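Andmont's Big Clear-Out Returns This July, and I'd Love You to Join In 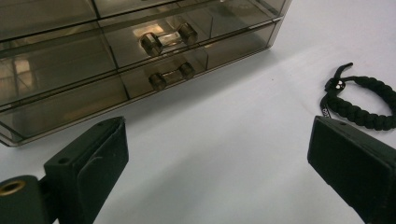 ANDMONT - I'm Aoife Scanlon, and I run Liditz, the little home organizing business on Vunness Street. I've never written a press release before, so please bear with me! I'm thrilled to announce that the Big Clear-Out is coming back this July, and it's going to run for the whole month.

If you missed it last summer, the idea is pretty simple. You pick one messy spot at home - a junk drawer, a hall closet, that shelf over the washer - and you empty it. Keep what you use, put it back so you can find it, and bring us the rest. We had 261 households sign up last year, which completely floored me (I'd printed 30 flyers and thought that was ambitious).

This year I'm hoping for 575. Yes, it's a big jump, and yes, my husband laughed when I told him. But we've got a proper drop-off point this time, thanks to the good people at Wei, the hardware store across the street, who are lending us their side lot. Drop-off is open every morning from 9 a.m. until noon, all month long. Please don't leave bags there overnight - the raccoons got into a box of birthday candles last year and made an awful mess.

We'll take kitchen things, office supplies, craft stuff, books, small tools and anything you'd use to store them in. We can't take paint, batteries, mattresses or medicine. Clothes are fine if they're clean and bagged.

Everything usable goes out on tables for the swap on the last afternoon of the month, starting at 2 p.m. It's free and you don't have to bring anything to take something home. I came away last year with a waffle iron and a stapler I'm now oddly attached to.

I'm also giving a free talk at the shop each week on small spaces: makeup, desk bits, spice jars, charging cords, all the fiddly stuff that ends up in a heap. It lasts about an hour and there's coffee. Kids are welcome, and mine will be there eating the cookies.

Signing up is free too. Stop by Liditz and put your name on the sheet by the register, or ask for a form at the counter in Wei.

Press contact: Aoife Scanlon, Liditz, Vunness Street, Andmont. Mornings are the best time to catch me.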